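How to Set Up a Beginner Wheelchair Softball Practice

By Renato Mangubat, Wadeck Adaptive Sports
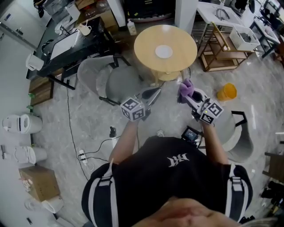
A first practice goes better when the players know the space before they pick up a bat. Book a paved lot or a gym with a smooth floor, and walk it an hour ahead. Pick up gravel, tape over drain covers and check that the gate is wide enough for a sports chair. Indoors, look at the surface. Gray marble-patterned tile like the floor in the photo is fine for a chalk talk, but do the batting on a gym floor or blacktop. Move any tables to the wall so chairs can turn.

What you need

Soft 16-inch softballs
Two light bats
Flat throw-down bases
Sidewalk chalk or floor tape
Water and a first aid kit

Step 1. Mark the field

For new players, set the bases 40 feet apart. Draw a four-foot circle around second and third so a player can be safe by getting a wheel inside it. Use flat bases only. Raised ones will tip a chair.

Step 2. Check the chairs

Ask each player to check tire pressure, straps and anti-tip bars. Keep a pump and a hex key set at the bench. If someone is using a loaner, let them push a few laps before you start.

Step 3. Warm up

Spend 7 minutes on pushing, stopping and turning. Start slow and finish with two short sprints. Shoulders do most of the work in this sport, so add arm circles and easy throws.

Step 4. Teach the swing

Lock the brakes or have a helper hold the chair from behind, low and out of the bat's path. Pitch underhand from close range. Players with limited grip can strap the bat to a glove.

Step 5. Play a short game

Put 9 players in the field if you have them, or fewer with a smaller outfield. Give every batter a turn each inning and skip the score. Olaia Rivas, who coaches our Friday group, stops the game whenever two chairs lock wheels and restarts from the last pitch.

Keep the whole session to 60 minutes. Leave time at the end for water and for players to say which drills they want again.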